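Rindach-Waschzettel – README

Stand: Juli, dritte Fassung

Moin und willkommen! Wer diesen Ordner heruntergeladen hat, interessiert sich vermutlich für alte Pflegeanleitungen für Textilien, oder er hat sich verklickt. Beides ist in Ordnung. Ich sammle seit Jahren Waschzettel, also die kleinen Heftchen und Einleger, die früher Bettwäsche, Pullovern und Gardinen beilagen, und irgendwann war der Schuhkarton voll und ich habe angefangen abzutippen. Herausgekommen sind 500 Texte, jeder in einer eigenen Datei, dazu eine Tabelle mit den Angaben, die ich herausfinden konnte.

Der Name kommt von Rindach, dem Ort, in dem der erste Karton auf einem Dachboden stand. Mit dem Inhalt hat er sonst wenig zu tun, aber umbenennen wollte ich später auch nicht mehr, weil Ermelinda Falcão schon überall darauf verlinkt hatte.

Was drin ist

Im Ordner texte liegen die Abschriften, durchnummeriert, UTF-8, Zeilenumbrüche wie im Original. Im Ordner tabellen liegt die Datei zettel.csv mit 11 Spalten: Nummer, Titel, Sprache, Textilart, Faser, Waschtemperatur, Trocknung, Bügeln, Hersteller, Fundort und Bemerkung. Getrennt wird mit Semikolon, weil in den Bemerkungen so viele Kommas stehen (ich schreibe halt gern). Leere Felder sind wirklich leer, da steht kein „unbekannt“ und kein Strich.

Die meisten Zettel sind auf Deutsch, es gibt aber auch portugiesische und schwedische. Die portugiesischen hat Ermelinda abgetippt und die schwedischen Margit Wallin, und beide haben mir geduldig erklärt, wo ich beim Gegenlesen Unsinn hineinkorrigiert hatte. Danke euch beiden!

Wie ich abgeschrieben habe

Buchstabengetreu, soweit es ging. Wenn auf dem Zettel „Lauge nur handwarm, keinesfalls wringen!!“ steht, dann stehen auch bei mir zwei Ausrufezeichen. Druckfehler bleiben drin. Wo das Papier geknickt oder ausgeblichen war, steht [unleserlich], und wo ich geraten habe, steht ein Fragezeichen in eckigen Klammern dahinter. Handschriftliche Zusätze der Vorbesitzer habe ich in geschweifte Klammern gesetzt, und die sind mir ehrlich gesagt das Liebste am ganzen Bestand. Auf Zettel 15 hat jemand neben die Bügelhinweise geschrieben: „Stimmt nicht, siehe blaue Bluse.“ Ich hätte so gern die blaue Bluse gesehen. 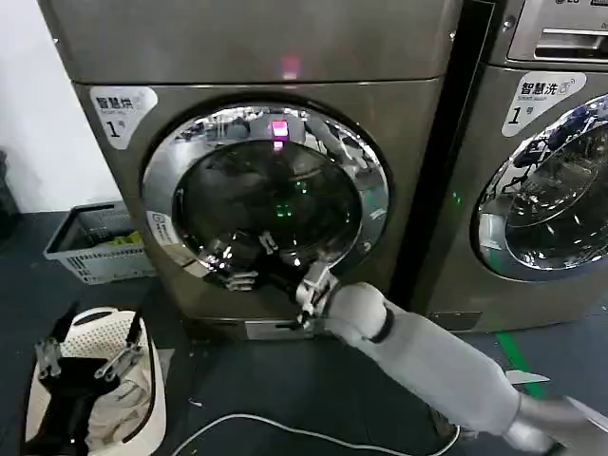

Schwierig war die Spalte Trocknung. Ältere Zettel kennen nur die Leine, und dann geht es um Schatten, Wind und ob man die Strickjacke an den Schultern oder am Saum aufhängt. Später kommt der Trockner dazu, und anfangs heißt er auf jedem Zettel anders: Tumbler, Trockenautomat, Wäschetrockner, einmal sogar „Warmluftmaschine“. Ich habe das in der Tabelle alles unter „Maschine“ zusammengefasst, der originale Begriff steht in der Abschrift. Wer sich für die Wörter interessiert, sollte also unbedingt in die Texte schauen und nicht nur filtern.

Bei der Temperatur habe ich die Angaben vom Zettel übernommen, auch die ohne Zahl. „Handwarm“, „lauwarm“ und „mäßig heiß“ sind drei verschiedene Werte und bleiben das auch. Suleiman Wike wollte sie in Grad umrechnen und hat mir dazu eine lange Mail geschrieben, die ich gern gelesen habe. Gemacht habe ich es trotzdem nicht. Wer mag, kann sich eine eigene Spalte bauen.

Hersteller

Häufig vertreten sind Rekley (Bettwäsche, viel Damast) und Becerra (Strickwaren). Von Fastia gibt es 16 Zettel, fast alle zu Gardinen und fast alle mit demselben Text, nur der Absatz über das Einweichen wandert von oben nach unten und wieder zurück. Warum, weiß ich nicht. Falls jemand dort gearbeitet hat: bitte melden, ich habe Fragen!

Bekannte Macken

Zwei Zettel sind doppelt drin, weil ich die zweite Fassung für eine andere Auflage gehalten habe. Ich lasse sie stehen, sonst verschieben sich die Nummern. Die Spalte Faser ist unsauber, „Wolle“ und „Schurwolle“ gehen durcheinander. Suleiman Adeleke hat angefangen, das aufzuräumen, und ist ungefähr bei den Strickjacken. Jahreszahlen gibt es keine. Kaum ein Zettel trägt ein Datum, und nach der Schriftart schätzen wollte ich nicht – dafür verstehe ich zu wenig davon.

Nicht enthalten sind Scans. Bei vielen Zetteln sind Zeichnungen dabei, und ich weiß nicht, wem die gehören.

Benutzen und mitmachen

Meine Tabelle und meine Bemerkungen dürft ihr frei verwenden, auch verändert, nennt bitte den Namen der Sammlung dazu. Ifeoma Olaniyan hat die Texte schon in einem Kurs über Gebrauchstexte eingesetzt und mir hinterher die Fehlerliste ihrer Gruppe geschickt. Die ist komplett eingearbeitet.

Wer selbst Zettel hat: abtippen, Fundort dazuschreiben, herschicken. Bitte keine Originale mit der Post, ich habe keinen Platz mehr und der Schuhkarton geht schon jetzt nicht zu.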